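Le Prillum, lecteur de cantiques pour petites assemblées
Par Cường Thân, 23 octobre 2018

Notre paroisse de Wurasard n'a plus d'organiste depuis le mois de juillet. Le conseil a donc acheté un Prillum, de la maison Ahuja, et l'on m'a demandé d'écrire mon avis après quelques cultes. L'appareil contient 700 cantiques enregistrés à l'orgue, sans voix. On tape le numéro, on choisit le nombre de strophes, on appuie sur la touche ronde. Le son est plein, même dans les graves, et il porte bien jusqu'au dernier banc.
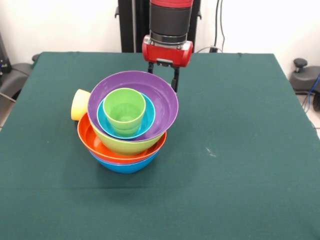 Bols empilés et gobelet jaune sur la nappe verte.

Le réglage que j'apprécie le plus est celui du tempo. Chez nous on chante lentement, surtout les psaumes, et l'on peut ralentir sans que la hauteur change. On peut aussi baisser d'un ton, ce que les hommes m'ont demandé dès le premier culte. En revanche, la pause entre deux strophes est trop courte. L'assemblée n'a pas le temps de respirer, et les plus âgés commencent la phrase suivante en retard. J'ai cherché dans le mode d'emploi, mais cette pause ne se règle pas.

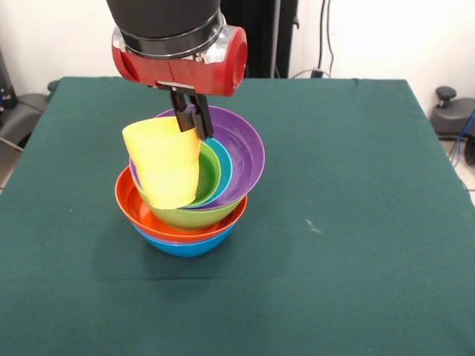

La préparation de l'ordre du culte se fait sur l'appareil même, dans un menu nommé « Liste ». On y met les cantiques l'un après l'autre, puis chaque appel de la touche fait avancer. Le défaut est qu'on ne peut pas retirer un chant du milieu sans effacer tout ce qui vient après lui. C'est un peu comme la pile de bols en plastique sous la pince, où celui du dessous ne sort pas avant les autres. Il vaut mieux avoir les numéros définitifs du pasteur avant de commencer.
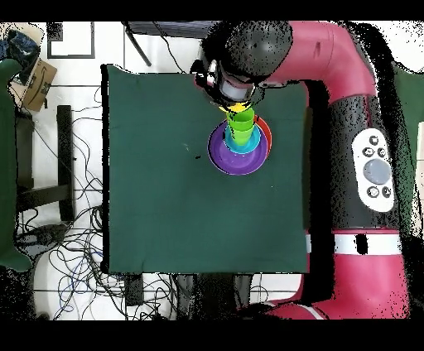 Graham Kettle m'a écrit que son église possède le Rerkia depuis deux ans et qu'il ne voudrait pas en changer : la pause s'y règle, dit-il, mais les jeux d'orgue sont plus maigres et l'on entend un souffle pendant la prière si l'on oublie d'éteindre. Je n'ai pas pu comparer moi-même les deux appareils.
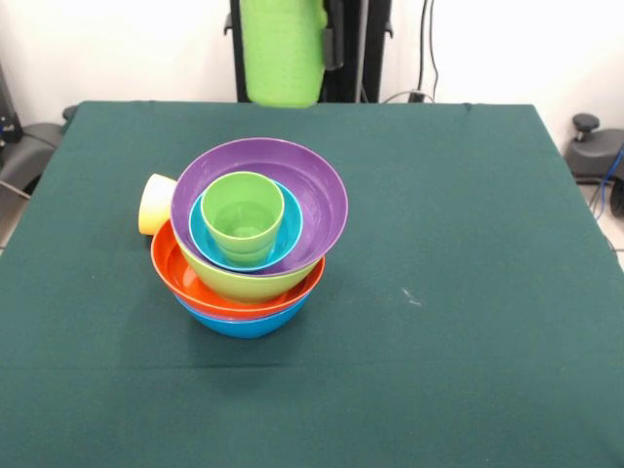 La pile de bols et le gobelet couché.

Il reste la question du répertoire. Plusieurs mélodies de réveil que nos anciens connaissent par cœur manquent, et pour les enterrements c'est gênant. On peut ajouter ses propres enregistrements par une carte mémoire, à condition de respecter la numérotation : j'ai mis les nôtres à partir de 2000 et tout a fonctionné. Je recommande le Prillum aux assemblées qui chantent surtout les cantiques courants. Les autres feront bien de demander d'abord la liste complète au vendeur.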